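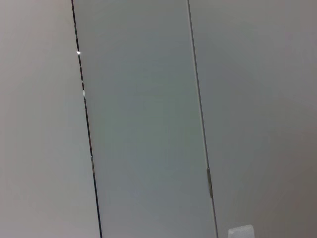 Skumus Community Kitchen: second progress report to the Arellano Fund
Covering the period to the end of August

You asked in your last letter whether the cabinets were in. The cabinets are in. The doors are on them, and they open, most of them on the first try. We would have been able to write that sentence in the first report if the doors had arrived with hinges, but we went over that at some length last time and have been asked by our own board to let it go.

What has been done

The long wall of the kitchen is now fitted out from end to end. The old cupboards, which tenants of the building will remember as the ones you closed with a knee, went to the dump in two trips. Behind them we found a working outlet, a non-working outlet, and a section of wall painted in a yellow that explains a lot about the previous decade. The wall has been patched and painted. The working outlet now works on purpose.

We went with the plain gray fronts from Varnby. The grant application had mentioned a wood finish, and we wrote to you in the spring about changing it. The gray was cheaper, it was in stock, and it shows flour less than we feared and grease more than we hoped. We left off the handles. Our baking group had strong feelings about handles, mainly to do with apron strings, and after an evening of discussion the matter was put to a show of hands and the apron strings won. The doors open with a push. New users push, nothing happens, they push harder, and then they find the spot. We are putting up a small sign.

The tall cupboard by the back door is the piece we are happiest with. It holds the folding tables, the big stockpots and the mop, in separate compartments, and this last point was insisted on by the health inspector and would have been insisted on by us.

What has not been done

Two doors on the long wall do not line up the way they should. The fitter calls this within tolerance. We have looked at it from several angles, including from a chair, and we think the tolerance is generous. He has agreed to come back and adjust them once the building has been heated for a few weeks, as the wood behind the fronts may still move. We have held back the final 100 dollars of his invoice until then. He took this well.

The drawer under the serving hatch is still missing. Enadik, who supplied the drawer runners, sent us the left-hand one twice. We now own a matched pair of left-hand runners and would be glad to hear from any grantee who has the opposite problem.

The labels for the inside of the cupboards are designed but have not been printed. Until they are, the method for finding the colander is to open everything. Attendance at the Thursday-style chaos of our lunch session suggests people are willing to put up with this, but we would like it fixed before winter.

Use of the kitchen

The kitchen reopened in the middle of the reporting period, a little ahead of the labels and well ahead of the drawer. Eight groups now use it regularly, including the lunch club, both baking groups (they are not on speaking terms with regard to the good mixer) and the after-school cooking class. Our sign-in book shows 102 separate users since reopening. The book hangs by the door on a string, and we believe it undercounts anyone carrying a tray.

Cleaning time has come down. The old cupboards had ledges, beading and a decorative groove that collected whatever was in the air. The new fronts are flat, and a damp cloth gets you from one end to the other. The evening crew used to finish at 10 p.m. and now tend to be out by half past nine, with time left over to complain about the parking.

Money

Of the 3,000 dollars you awarded us for this phase, all but the held-back amount has been spent on cabinets, fitting, paint and disposal. The paint came in under budget. Disposal came in over budget, for the reason that it was two trips. The one offset the other almost exactly, and our bookkeeper has asked us not to describe this as planning. Receipts are attached in the order we found them.

Next period

We expect to have the two doors adjusted, the drawer in place and the labels up. We also need to settle what goes in the narrow cabinet next to the fridge, which three groups have claimed in writing. One proposal is to divide it. Another is to put the cleaning cloths in it and disappoint everyone equally, and this has some support.

We do not expect to ask for any change to the budget. If the second set of runners turns out to be left-handed as well, we will buy a pair locally and tell you afterward.

You are welcome to visit at any time when the building is open. Please push the doors gently, near the top.

Skumus Community Kitchen, project office

3 comments | 12 shares

We use cookies to remember your preferences. Accept | Manage settings

Contact us | © Skumus Community Kitchen | Back to top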